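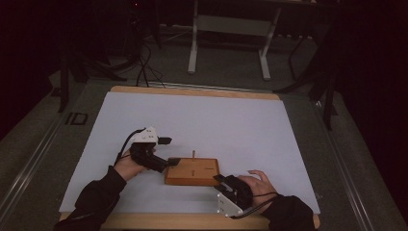

From: Volkan Bozkurt
To: gripper-users
Date: 22 June 2024
Subject: Re: jaw tips on the hand-held pair

On the Wosville list, Villanueva wrote:

> We see the jaws slipping on small wooden blocks with the short
> tips fitted. Is it the tips or the encoder? Our logs show the
> opening value drifting after nearly 80 cycles.

I would check the encoder first. We ran both tip sets on the peg block at Plarnham, same two operators, same board. Short tips: 1183 grasps logged. Long tips: 2337. The opening value drifted in both sets by the same amount, so the tips are not the cause of that part.

Slipping is a separate matter. The long tips flex when you close on a corner, and the block rotates. The short ones hold better there but leave less room for the knuckles near the board.

Two things to try:

Re-zero with the jaws fully closed before each session – the Rukitz controller keeps the old zero after a power cycle.

Tape the cable to the wrist. A tight cable pulls on the housing and shows up as noise in the opening channel.

What firmware are you on? We have not moved past the March build. I can send the raw log for the first 3000 samples if you want to compare.

Volkan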